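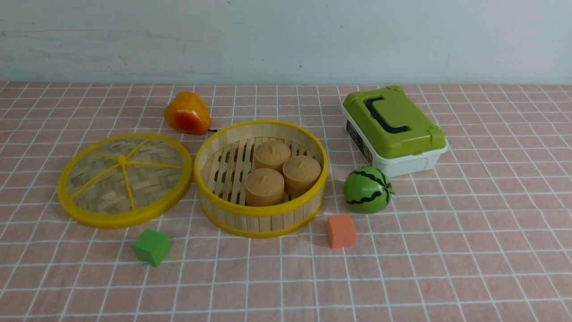 Steamer basket with three cakes, lid set to the left.

Ticket 3895
Product: Hivovero recipe and menu printing service
Site: Prasetau canteen kitchen
Opened: 12/12/2021
Priority: 2
Status: Closed, fix confirmed by site

Summary
Recipe cards sent from the menu planner to the kitchen printer come out with the ingredient column missing. The title, method and allergen line print correctly. Cards opened on screen show all columns.

Reported by site
The kitchen office at Prasetau reports that the fault began after the menu planner was updated. Cards for soups and main dishes print in full. Cards in the steamed and baked groups print without ingredients or weights. Staff have been copying the missing lines by hand. The site asks for a fix before the next menu is issued, as the printed cards are also kept for food safety records.

First response
The support desk asked the site to confirm the printer model, the paper size and the card layout in use. The site replied that the printer is a Clorkach desktop unit on the office network, loaded with letter paper, and that the layout is "Kitchen Card, Wide." A saved copy of one faulty card was attached to the reply.

The desk opened the same card on a test system and printed it to a file. The ingredient column was present. The fault was therefore not in the card data.

Steps taken
Printer restarted and queue cleared. No change.
Card printed from a second computer in the kitchen office. No change.
Layout switched to "Kitchen Card, Narrow." All columns printed, but the method ran to a second page.
Layout returned to "Wide" and page scale checked. The scale was set to 175 percent for the steamed and baked groups and to 100 percent for all others.
Scale reset to 100 percent for both groups. Ingredient column printed in full.

The setting returned to 175 percent when the planner was closed and reopened. The ticket was passed to the product team at Aranda.

Product team notes
Page scale is stored separately for each recipe group. During the update, groups that had a large-type option switched on were given a fixed scale, and the planner read that value again each time it started. At this scale the right side of the wide layout falls outside the printable area and is dropped without a warning.

A corrected settings file was sent to the site with the following instructions:
Close the planner on all computers.
Copy the file to the shared settings folder and accept the prompt to replace the existing file.
Open the planner on one computer only and print a card from each affected group.
Open the planner on the remaining computers.

Sites that need larger type should use the "Large Text" layout. The page scale should be left at 100 percent.

Result
The site installed the file and printed 5 cards from the affected groups. All columns were present, and the setting held after a restart. The site also asked whether cards printed during the fault need to be replaced. The desk advised that any card without an ingredient column should be reprinted and the old copy marked as withdrawn.

Related request
A warning for content outside the printable area has been logged as a separate change request. No release date has been set. Updates will be posted to the Hivovero support page.

Replies to this ticket are closed. To report the same fault again, open a new ticket and quote the number shown at the top.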